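Last updated: May

Subject: Re: [pantry-list] Labels for the dry goods shelves

Zinash Lemma wrote:

> I went through the Grostau catalog last night and the clip-on shelf
> labels come in packs of 400, which is far more than we need. Divell
> sells a smaller pack but the adhesive kind only. Does anyone know if
> adhesive ones come off wire shelving without leaving a mess? Also, are
> we still doing English only, or adding a second language this time?
>
> Zinash

Zinash,

We used the Divell adhesive labels at the old building. They stick to the flat front strip well enough but they leave residue, and on bare wire they fall off within a week. I would go with the clip-on ones and split the pack with the Fakir Street pantry. I wrote to them this morning and they will take half if we pay the shipping.

On languages, I think we should label by food type in English plus at least one other language per aisle, depending on who shops there. Last time we tried to put 6 languages on every card and the print was too small to read. Two per card is readable from the cart. Three would fit if we drop the storage instructions, which people mostly skip anyway.

The other thing to settle is the intake sheet. Right now anything that arrives with packaging in another language goes to the "misc" shelf until somebody gets to it, and it sits there past its date. I would like to add one line to the sheet for the main product name, copied or translated by whoever opens the box. If the person at the table can't read it, they take a picture of the front and send it to this list with the word LABEL in the subject. Someone here usually answers the same day.

Please get the printed name of the product in the picture if you can. The brand and the colors don't help much with shelving.
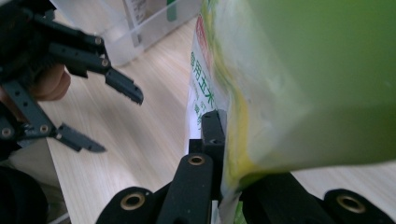
Green and white bag, white panel partly legible as 食用玉米 (edible corn). Goes under corn, grains aisle.

The Rodex label printer still works but the 2-inch rolls are gone. I can pick up more before the next sorting morning if someone confirms the width we want. The wider roll jams – I have cleared it twice and would prefer not to do it again.

Shelf cards need to be final by the end of May. Send me corrections to the spelling list before then, off-list is fine.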